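Bed talk – notes, spare room session, 28 slots booked, start 2 pm sharp

Opening. Say hi, thank Guangming Dai for the projector. Don't read the slides!!

Who's here for guest beds, who's here for their own bed. Show of hands. Most will say both, move on.

Point one. Strip it all the way. Everything off, comforter on a chair, pillows on the chair too. People try to change a sheet round a heap of bedding and then wonder why the corner pops. Story about the rental in Bretby, keep it SHORT this time (last time 11 minutes, Sorin timed me).

Point two – fitted sheet. Far corners first, then near. Opposite corners if it's tight. Tag goes bottom right on most, check yours. Smooth from the middle out with flat hands. Do the demo on the table with the crib sheet, its in the blue bag.

Next slide, leave it up a minute.

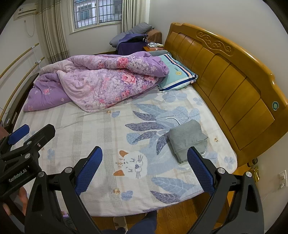

Slide 3: fitted sheet on, comforter still in a heap

Ask them what's next. Somebody always says pillow. Wait for it.

Answer – comforter first gets opened out flat. Grab the two top corners, walk it up, shake once, let it drop. Then pull it down about a hand from the headboard. Pillow out from under and on last.

Mixed patterns question will come up. Cat and leaves on the sheet, roses on the comforter, mint green pillow. I like it. Blues and purples sit fine together. Matching sets are nice but you don't need one, buy the sheet you want to look at. Zupan set was 239 and I returned it, can mention.

Big headboards w/ carving: soft dry brush in the scrollwork, do it BEFORE clean sheets go on. Grooves too. Cloth for the top rail.

Skip the duvet cover part if past 2:40.

Handout – laundry chart, 2 per table, teh rest by the door. Stultenwood people want extras.

Questions. Then chairs back.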